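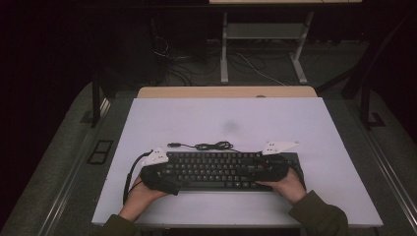 Sumora Opens a Lending Shelf for Keyboards People Have Stopped Speaking To

TANDISHAM, 17 September 2025 – Sumora, the secondhand office equipment dealer, today opened Pan, a lending service for full-size computer keyboards, at its shop in Tandisham. Borrowers can take a keyboard home or to work for up to 400 hours, type on it, complain about it, and bring it back. The company believes this is a better way to choose one than prodding the space bar in a store while a sales clerk watches.

Pan starts with 129 keyboards on the shelf. All of them came out of offices that were moving, shrinking, or redecorating in a color that black equipment was felt to spoil. Each has been cleaned, tested key by key, and given a paper tag with a plain description of how it feels to use. "Loud, but you get used to it" is a typical entry. "Loud, and your family will not get used to it" is another.

The name Pan comes from the tray that the first batch of loose keycaps was washed in. Sumora considered several more modern names and found that the staff went on saying Pan regardless.

Why keyboards

Sumora has sold used desks and filing cabinets for years without hearing much from its customers afterward. A filing cabinet either opens or it doesn't. Keyboards turned out to be a different business. They were the item most often returned to the shop, usually in perfect working order and usually with a slightly embarrassed explanation. The Enter key was the wrong shape. The letters were too faint to read in the evening. The whole thing made a sound like a small dog crossing a kitchen floor.

Last spring the company put out a short questionnaire at the counter and received 313 completed forms, several of them continued on the back. The most common complaint was that the buyer had never used the keyboard for longer than a minute before paying for it. The second most common was a missing number pad, which many people had given up to save desk space and had been quietly mourning ever since. One form consisted entirely of the word "beige."

"We read every form, including the one that was mainly about a chair," the company said. "People spend their working day with their hands on this object, and they tend to pick it in less time than they'd give a sandwich. We thought we could at least offer them a longer lunch."

How borrowing works

Anyone with an address in Tandisham or Kamdale can join at the counter. There is no membership fee. Borrowers leave a small refundable deposit, choose a keyboard, and may have up to two out at once for side-by-side comparison. Sumora asks that the comparison be made on two computers, or one after the other, following an incident during the trial period that produced a very long email.

A keyboard may be kept for the full 400 hours or returned sooner. Early returns are welcome and no reason is required, although there is a space for one on the tag and the staff enjoy reading them. Borrowers who decide to keep the keyboard can buy it at the marked price, with the deposit taken off.

Everything on the shelf is wired. Wireless models may be added later, once the company has settled on a way to keep each keyboard together with the little plug-in receiver that belongs to it. Early attempts involved labeled envelopes and ended with a drawer full of labels.

What comes back

Pan keyboards are cleaned between loans. Keycaps come off, the tray comes out, and whatever has collected underneath is thrown away without comment. The workshop asks borrowers to avoid eating directly above the keys. It recognizes that this will be treated as a wish.

Spills should be reported. A keyboard that has met a cup of coffee can often be rescued if it is unplugged, turned over, and handed in promptly. It is much harder to rescue after two weeks of being described as "acting a bit funny." There is no charge for a first spill. A second one earns the borrower a loan of the sturdiest model on the shelf, which weighs about as much as a roast and has so far outlived three desks.

Keyboards too worn to lend are taken apart for spares. The letters E and A are in constant demand. Anyone in need of a replacement Scroll Lock key is invited to come in and take as many as they like.

Donations

Sumora will accept keyboards from the public as well as from offices. They should have a cable and most of their keys. Faded legends are fine, and some borrowers ask for them, either because they touch-type or because they would like others to think so. Ergonomic and split designs are especially welcome, as the shelf has few of them and a waiting list that has begun to sound impatient.

The company can't take mice at present. It has plenty of mice.

Kamdale to follow

A second shelf is planned for Kamdale in December, in the front part of Sumora's warehouse. It will carry the same range as the Tandisham shop plus a small section of compact models for people who type in cars, closets, and other places now known as home offices. Keyboards borrowed in one town may be returned in the other.

The Kamdale shelf will also have a table with a door that closes, where visitors can type at full volume before choosing. The Tandisham shop has no such room, and its staff have asked that this be considered when the next budget is drawn up.

About Sumora

Sumora buys, repairs, and sells used office furniture and equipment from its shop in Tandisham and its warehouse in Kamdale. It is independently owned. Press inquiries can be made at the shop counter or in writing, and written inquiries will be answered on whichever keyboard is closest.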